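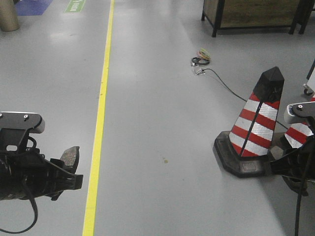

Yellow floor line, light gray epoxy.

New website for Esteves

August 26, 2022

Esteves supplies flooring and line marking to warehouses and workshops, and its old website had not been touched in years. Product pages were hard to find, the quote form went to a dead mailbox, and nothing worked well on a phone.

Fuvgate took on the rebuild in July. We moved 1,120 product records out of the old system, merged the duplicates and cut the main menu down to 13 entries. The quote form now asks for floor size and zip code first and goes straight to the sales desk.

The site runs on Pimidholm, so Esteves staff can change prices and text themselves — training took one 45-minute call. Old links redirect to the new pages.

Still to come are a Spanish version and an order history for trade accounts. Both are planned for the next round of work.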